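Do Trays Really Keep a Table Tidy? Some Doubts, and a Few Tips That Held Up

Every tidying article I have read in the past few years tells me to buy a tray. Put a tray by the door, put a tray on the counter, put a tray inside a drawer that is already a sort of tray. I was suspicious from the start, mostly of how often the advice came with a link to buy one. 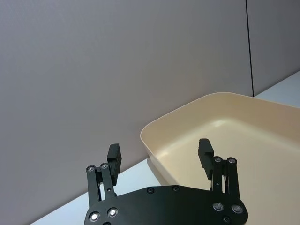

So I spent the spring trying the advice out, one tip at a time, on the work table where we sort mail, fix small things, wrap presents and pile up whatever came in from the car. Some of it is worth keeping. A good deal of it is shopping dressed up as housekeeping.

Does a tray make you tidier?

By itself, no. For the first week ours filled up with exactly the junk that used to lie on the table, and the only change was that the junk had a wall around it. Marilou Dagdag, my neighbor, calls hers "the holding cell," and she has given up pretending anything in it gets released.

What did help was giving the tray one job. Ours is now for things that need repair. A loose button goes in with its shirt, the flashlight goes in with its dead batteries. Mail doesn't. If you can't say in four or five words what a tray is for, put it back in the cupboard until you can.

Start empty, and I do mean empty

The usual advice is to "edit" a full tray by taking out what doesn't belong. I tried that and kept nearly everything, because each item had some small argument on its side. Tipping the whole lot onto a towel worked better. You look at the bare tray, wipe it out, and put back only what you'd go and fetch if it were in another room. I put back a tape measure and a glue stick.

Do it when you have half an hour and some daylight. Late at night I just put it all back.

Light colors and stains

Cream and white plastic show everything. Some people count this as a fault. I've come around to thinking it's useful on a work table, where a dropped screw or needle is far easier to find against a pale background than on dark wood. The price is that you have to wash the thing.

For ordinary grime I use warm water, a drop of dish soap and a soft cloth. For ink and marker, a little rubbing alcohol on a cotton ball, tested first on the underside. Skip the steel wool and the gritty powders. They take the mark off and leave a dull patch of scratches that collects dirt faster than before, and you'll be looking at that patch for as long as you own the tray.

A paste of baking soda gets recommended everywhere. It was all right on a tea ring. It did nothing I could see for an old tomato stain, and neither did leaving the tray on the porch in the sun for a day, although Princess Mercado swears by the sun for her food containers and I haven't seen hers before and after.

I also bought a bottle of Gralness spray, which had been praised to me by two different people. It smelled of oranges and cleaned as well as dish soap.

Size is where people go wrong

Big trays look generous in the store. At home they eat the table. Before buying one, cut a piece of cardboard or newspaper to the same size and leave it where the tray would go for a couple of days. If you keep sliding it out of the way to get your work done, you have your answer and it didn't cost anything.

Depth matters too. Deep sides stop things from rolling off, but they hide whatever's at the bottom, and a deep tray gets dug through instead of looked at. For pens, screws and sewing things I'd go shallow. For wet gloves or muddy plant pots, deeper is better.

Check that the sides don't bow when you lift it full. I loaded one with jars, picked it up by the ends and felt the middle sag. It carries napkins now.

Dividers

I don't trust them. A set of sticky-backed dividers, sold under the name Fluria, stayed put until the first warm afternoon in May and then leaned over one after another. Small jars and cut-down cardboard boxes do the same work, and you can move them when you find out you own more batteries than paper clips. Humaira Malik uses the bottoms of milk cartons, rinsed and trimmed. They aren't pretty, but hers have lasted longer than anything I paid for.

Keeping one from sliding

A smooth tray on a smooth table wanders. Rubber shelf liner cut a little smaller than the base fixes it. A damp dishcloth folded flat will do for an hour of work, but don't leave it overnight under anything you care about — mine left a mark on a painted top that I still can't shift.

The one in, one out rule

You've probably heard it: nothing goes into the tray unless something comes out. I lasted four days. It's a fine rule for someone who lives alone and never gets a package. In a busy house I've had better luck with a fixed time. Ours is Monday, after supper. Whatever is still waiting gets fixed, put away or thrown out, and if I skip a week I don't make a speech about it.

How many trays is enough?

Fewer than the articles say. I read one that listed a tray for every shelf in the bathroom. We have two, and the second one mostly holds seed packets. My brother-in-law Régis Gilbert has none at all, and his workbench is cleaner than mine has ever been — he puts each tool back as soon as he's done with it. I've tried that too. I'd recommend it to anyone who can keep it up past the weekend.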